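Deux bras sur un poteau : où j'en suis avec la simulation

Le mois de juin a été calme côté atelier. Je n'ai presque rien usiné, j'ai surtout passé mes soirées devant l'écran. Plusieurs lecteurs m'ont demandé des nouvelles du robot à deux bras, alors je fais le point, en commençant par ce qui existe en vrai et en finissant par ce qui n'existe encore qu'en rendu.

Le matériel

Le poteau est monté. C'est un tube d'acier acheté à la coupe, boulonné sur une plaque de 300 mm de large. J'ai dû refaire les perçages parce que j'avais tracé depuis le mauvais bord. La plaque est trop légère : bras tendus vers l'avant, l'ensemble bascule si on ne le leste pas. Pour l'instant je pose dessus deux sacs de sable. Il faudra une plaque plus longue du côté où travaillent les bras, et je l'ai déjà modifiée dans le modèle.

Les bras viennent d'un lot Kinine d'occasion. Le gauche va bien. Le droit a du jeu au coude, assez pour que la pince se retrouve quelques millimètres à côté de la consigne. J'ai démonté l'articulation, changé le roulement, remonté. Il y a moins de jeu, mais il y en a encore. Le problème vient sans doute de la couronne du réducteur, et celle-là je ne la trouve pas au détail.

L'électronique est fixée sur une planche derrière l'établi, avec une alimentation pour les deux bras et un bouton d'arrêt que j'ai placé à hauteur de main. Le faisceau de câbles fait 127 cm entre la planche et l'épaule. J'avais prévu plus court et il tirait dès que le torse pivotait.

Le passage en simulation

L'atelier est partagé, à Rurnberg, et je n'y ai la place que le soir. Monter le robot, le lester, faire les essais et tout ranger prend la moitié de la séance. Elsie Fairclough, qui occupe l'établi voisin, utilise Lisureo pour ses propres projets et m'a poussé à m'y mettre. J'ai résisté un moment. J'avais un mauvais souvenir d'un autre simulateur, Bainbridge, où j'avais perdu des semaines sur des contacts qui explosaient dès qu'une pince touchait un objet.

L'import s'est bien passé pour les géométries et mal pour les masses. Par défaut, tous les segments avaient la même densité, et les bras simulés se comportaient comme s'ils étaient pleins. J'ai pesé chaque segment du bras gauche pendant qu'il était démonté et j'ai reporté les valeurs à la main. Pour le droit, j'ai copié celles du gauche.

Les limites d'articulation ont pris plus de temps. La documentation du fabricant donne des butées logicielles, mais les butées mécaniques arrivent avant sur deux axes du poignet. J'ai mesuré avec un rapporteur numérique. C'est long et sans intérêt, mais sans ça le planificateur propose des poses que le bras réel ne peut pas tenir.

L'exercice de la niche

Le but est simple : les deux bras doivent travailler en même temps dans un espace étroit, sans se toucher et sans toucher les parois. J'ai choisi une petite étagère ouverte à deux niveaux, fixée sur la face d'une armoire, avec un petit objet sur chaque niveau. Un bras s'occupe du haut, l'autre du bas.

Le bras du haut n'a pas posé de difficulté. Il arrive presque à l'horizontale, et la seule précaution est de ne pas entrer trop vite. Celui du bas est plus pénible. Le coude doit se plier pour que la pince rentre vers l'intérieur, et selon la solution choisie par la cinématique inverse, il remonte dans l'autre bras. J'ai fini par imposer une posture de départ et par pénaliser les solutions où le coude monte.

Il m'a fallu 3 versions de la trajectoire d'approche :

1. Les deux bras partent ensemble. Collision des avant-bras à chaque essai, avant même d'arriver à l'étagère.

2. Le bras du haut entre, puis celui du bas. Plus de collision entre bras, mais la pince du bas accrochait le bord de la tablette.

3. Le bras du bas se plie d'abord à l'extérieur, puis les deux avancent lentement. C'est la version que j'ai gardée.

Pour le décor, je me suis servi d'une pièce de la bibliothèque, avec son carrelage vert et crème et son horloge au mur. Le motif du sol est chargé, mais il me sert de repère pour placer la base par rapport à l'armoire. J'ai laissé le reste tel quel.
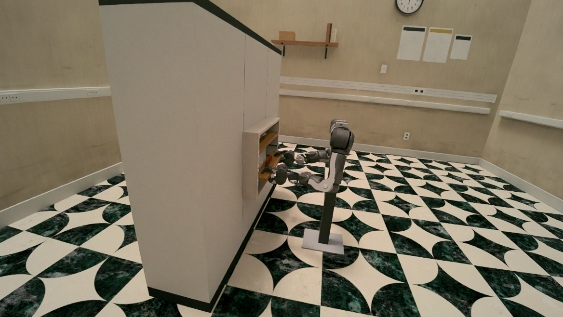 Ce qui coince encore

La distance entre la base et l'armoire compte beaucoup plus que je ne le pensais. Si j'avance trop le robot, le bras du bas n'a plus la place de se plier. Si je le recule, celui du haut arrive tendu et perd toute marge. La plage utilisable fait quelque 3 cm, et avec le jeu du coude droit je ne suis pas sûr de m'y tenir sur le vrai robot.

Il y a aussi la friction des pinces. Dans Lisureo j'ai mis une valeur au hasard, et il faudra la mesurer avec les patins en caoutchouc que j'ai collés aux doigts. Elsie propose un plan incliné et un morceau de tablette. Je vais commencer par là.

Ensuite je découpe la nouvelle plaque de base. J'ai la tôle, il me manque les forets. Si quelqu'un a une source pour des couronnes Kinine d'ancienne génération, les commentaires sont ouverts.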